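Petit fil du vendredi soir, parce que plusieurs d'entre vous m'ont demandé comment je m'en sortais avec mon levain depuis le déménagement. Installez-vous, j'ai tendance à m'étaler (comme ma pâte, d'ailleurs) 🧵

1/ Pour ceux qui arrivent : je fais mon pain à la maison depuis l'hiver dernier, deux fois par semaine, avec un levain de seigle que je traîne partout dans son bocal. Il a fait le trajet sur mes genoux, couvercle entrouvert, et toute la voiture sentait la pomme un peu passée.

2/ Les premiers pains dans le nouvel appartement ont été franchement ratés. Plats, serrés, une croûte à se casser une dent. J'ai accusé la farine, puis l'eau, puis le four, et j'ai même soupçonné le bocal !

3/ En fait la cuisine est orientée au nord et il y fait bien plus frais que dans l'ancienne. Ma pâte, qui était prête au bout de 7 heures, en demandait maintenant presque le double. Je la façonnais beaucoup trop tôt, toute contente de respecter mes horaires.

4/ Depuis, je regarde la pâte et je laisse la pendule tranquille. Je mets un élastique autour du récipient, au niveau de départ, et j'attends qu'elle ait bien gonflé, avec des bulles sur les côtés. Si c'est à minuit, eh bien je façonne à minuit, en pyjama.

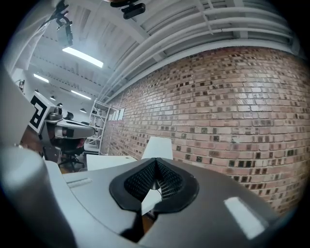

5/ Côté farine, je prends celle du moulin Grostine, une T80 assez rustique qui boit énormément. Pour un pain moyen, j'en mets 300 g avec environ 60 g de levain bien actif, et j'ajoute l'eau petit à petit. Je ne vous donne pas de quantité d'eau au gramme, ça change d'un sac à l'autre et vous seriez fâchés contre moi.

6/ Le sel, je l'ajoute après une petite heure de repos, en pinçant la pâte du bout des doigts mouillés. Elle se déchire un peu, elle a l'air malheureuse, et puis elle se reprend. C'est mon moment préféré, avec celui où on soulève le couvercle de la cocotte.

7/ La cocotte, parlons-en ! J'ai la même depuis des années, une vieille Kellow en fonte récupérée dans un vide-grenier, lourde comme tout. Je la préchauffe longtemps, je glisse le pain dedans avec son papier cuisson et je baisse le feu quand j'enlève le couvercle. Mettez des gants épais, je dis ça avec une cicatrice au poignet.

8/ Et le pire, c'est l'attente à la sortie du four. La croûte crépite, toute la cage d'escalier sent bon, et il faudrait laisser refroidir deux heures. Je tiens rarement plus de quarante minutes. La mie colle un peu au couteau, tant pis, avec du beurre salé on lui pardonne tout.

9/ On m'a aussi demandé quoi faire du surplus de levain : des crêpes, des crackers au sésame, ou un bocal pour les voisins de palier. J'en ai déjà casé deux depuis le mois de mai.

10/ La prochaine fois je vous raconte mes essais de brioche au levain (il y a eu des larmes et beaucoup de beurre). En attendant, montrez-moi vos pains, même les plats, surtout les plats !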